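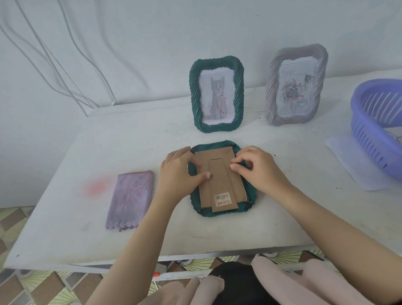 Teal frame, face-down, price sticker still on the back.

Okay, a little thread about family recipes, because I have spent all of April's leftover energy (and a good chunk of this fall's) on my grandmother's recipe cards and I need to tell somebody.

She kept them in a tin from the Villanueva bakery, and half of them have no amounts at all. "Butter, enough." Enough for what, Grandma!

The one I wanted most was her walnut bread. I made it nine times. Number four was a doorstop — my neighbor very kindly ate a slice anyway and asked for more coffee.

What finally helped was an old church cookbook from Prarnton that I found at a library sale. Same bread, nearly word for word, except it says to scald the milk first. She never wrote that down. I suppose she figured everybody knew.

So if you have cards like these, please copy them out while there's still someone to call and ask. Write down the pan size too. I mean it about the pan size.

Bread number ten goes in the oven on 5th December, and I'm doubling the walnuts. Will post the full recipe after that for those of you who asked!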